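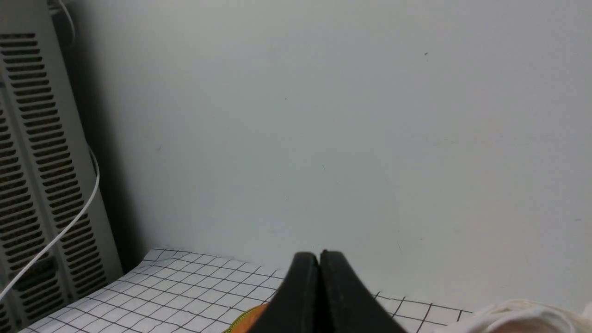
By Lavanya Shetty

Ottar played his last set at Ellotdale to 31 people and a dog. Leif had promised him 300.

"It's the rain," Leif said, coiling the cable.

The new track had gone down well enough – two girls near the desk had danced to it, then gone for chips. Ottar put his headphones in the bag and looked at his phone. Plavex wanted the remix by morning, at 95 beats a minute, with less bass.

"Will you do it?" Leif asked.

"I've done it. I took the bass out in August."

They carried the speakers to the van.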